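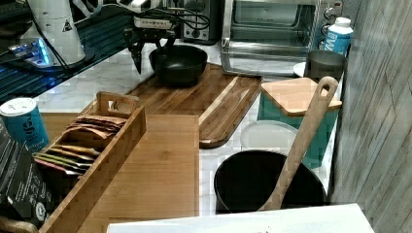 Gripper over the black bowl, kitchen counter setup, Storner lab.

Week 2 notes: Learning to pick things up in a messy kitchen
Þröstur Bergmann
Posted 21 Jan 2026

Okay, so last time we stopped right when I was getting to the fun part, and I promised I'd write it up properly. These notes cover the lecture plus the bit I had to rush. Read them before lab, please!

Quick recap. We want a policy, meaning a function that takes in what the robot senses (camera images plus joint positions) and spits out what the arm should do next. We're learning it from demonstrations. A person drives the arm through the task, we record everything, and then we train a network to predict the person's actions from the observations. That's behavior cloning, and it's the oldest idea in this part of the course. It's also the one I'd reach for first on a new problem, even now.

Why it drifts

Say the network makes a tiny mistake at step one. The gripper ends up a little to the left of where a person would have put it. Now the camera sees something that was never quite in the training data, so the next prediction is a bit worse, and the arm moves a bit further off, and so on. The errors feed themselves. If you remember one thing from today, remember that the robot's own mistakes change what it gets to see. Your test loss on recorded data won't show you this at all, and I've had students bring me beautiful loss curves from a policy that shoved a pan straight off its board.

Two fixes we talked about:

Action chunks. Have the network predict a short run of actions in one go, and carry out several before looking again. Fewer decisions means fewer chances to wander. The price is that the arm reacts more slowly if something moves. In the Nudholm code the chunk length is 5, and you'll change it in lab.

Recovery data. Start some demonstrations from bad positions on purpose -- gripper too high, gripper off to one side, gripper pointing the wrong way -- and record the person getting back on track. It feels like a waste of time while you're doing it. Do it anyway!

Why all the clutter?

Somebody asked me after class why we don't just clear the counter. Fair question. A policy trained on a bare counter with one pan can get away with learning "go to the dark blob." Put a black toaster near it and now there are two dark blobs, and a lazy policy has a problem. With a toaster oven, a striped towel, mugs, jars and tea boxes around the pan, the network has to find some better cue. The cutting board under the pan could become that cue, by the way, and that's a trap too. If the pan always sits on a brown board, how would you know which one the policy is looking for? Think about that one, it comes back in the homework.

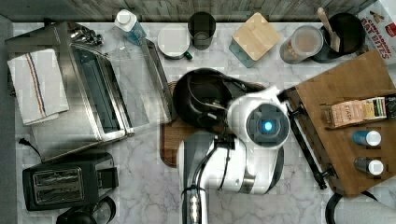
How we test it

Our Vestergaard test set has 46 starting layouts. Each layout says where the target object goes and what's around it. You set the counter to match, run the policy, and write down what happened. I want you to use the same layouts for every policy you compare, in the same order, and I want you to decide what counts as success before the first run. Is touching the pan enough? Lifting it? Holding it for 5 seconds? We use the last one. Write your rule at the top of your sheet and don't touch it afterward (I know how tempting it is, I've done it myself).

Also please report failures by type. A missed grasp and a bump into the cereal box are very different problems, and one success number hides both of them. My own notes usually have a column for near misses with a few words in each row, and those words have been more useful to me than the score.

A word on viewpoint. Looking down from overhead, you get a lovely map of where everything sits, but the arm covers up part of the pan right when you care about it most. A camera on the wrist moves with the gripper and stays close to the action, but it loses track of the rest of the counter. Most people feed in more than one view and let the network sort it out. The Prurport reading compares the options, and section 2 is the part worth your time.
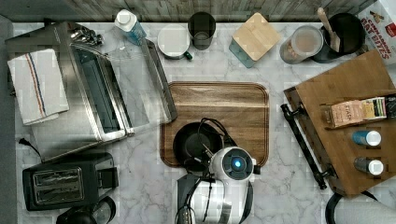 Same counter from directly above. Note how much of the pan is hidden by the head and gripper.

For lab

Bring your trained checkpoint and your success rule, on paper. Run chunk length 5 first, then try a shorter one and a longer one. Keep the layouts the same. If the arm does anything that scares you, hit the stop button and come get me -- I'd much rather reset a counter than order parts.

Homework question: describe one test that would tell you whether your policy is following the pan or the cutting board. Half a page is plenty.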